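Old NAS drive not showing up after a move

Asked by Soledad Barroso, 10/25/23

We moved offices and now one drive in the file server won't show up. The other 2 are fine. Shared folders still open but copying is slow, nearly 300 files took all morning. Is the drive dead or is it something I can fix myself?
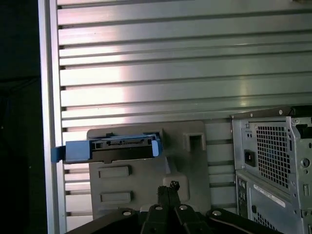 2 answers

Etornam Sowah
Check your backup first. Then shut the server down, pull the caddy, look at the connector for dust or bent contacts, and push it back in until the latch closes. Drives work loose in a move. If it shows up after that, let the rebuild finish before anyone copies anything. Ours took overnight.

If it still doesn't show up, try the drive in a different computer. Don't swap it into another bay while the array is degraded. Some models sort that out on their own and some don't, and you didn't say which one you have.

Daichi Sakai
same thing happened to me, was the drive. bought a new one

Comment from Soledad Barroso: Reseated it, rebuilding now, at 4 percent. Thanks.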